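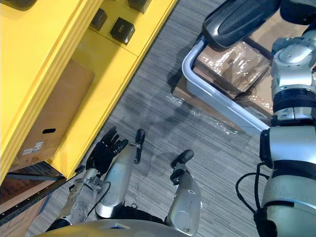 Boxes on a yellow shelving unit, and a plastic tote on the floor.

How a Storeroom Keeps Track of Its Things

A storeroom is a room where objects wait until they are needed. A small one may hold 100 objects and a large one many thousands. The rules are the same for both.

Shelves

A shelving unit is divided into compartments. A compartment is one open space with a floor, a top, and sides. Each compartment can be given a number, called a location. If a box is stored at location 126, a worker goes to 126 and does not have to search the whole room. Heavy boxes belong in the low compartments. A unit with its weight near the floor is harder to tip over.

Cardboard boxes

Most shipping boxes are made of corrugated cardboard. This is a wavy sheet of paper glued between 2 flat sheets. The waves form small arches, and arches are good at holding up weight. Some boxes have an oval hole cut in the side. The hole is a handle - fingers go in and the box can be pulled out or lifted.

Labels and barcodes

A barcode is a row of dark bars and light gaps. The widths of the bars and gaps stand for numbers or letters. A scanner shines light on the label and measures how much bounces back. Dark bars return little light and the gaps return more. A computer then looks up the code in a list. In the list used at the Kosik storeroom, code 206 means "tape, clear, wide."

Totes and plastic film

A tote is an open bin used for moving several things at once. Its rounded rim makes the edge stiffer and easier to hold. Clear film keeps dust off a box, and a label can still be read through it. Film is slippery, so wrapped boxes slide more easily than bare ones.

The work table

Objects are often checked on a table before they go to a shelf. Checking means looking at an object from more than one side. An object with an odd shape, such as a boot shape, may need to be held upright to see all of it.
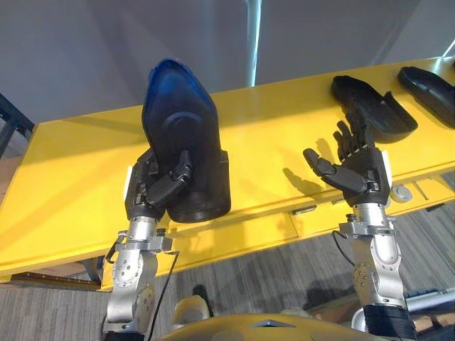
Words to know

Compartment: one open space in a shelving unit.
Corrugated: made with a wavy layer inside.
Location: the number of a storage space.

Written by Rekha Namboodiri. Checked by Bram Mertens.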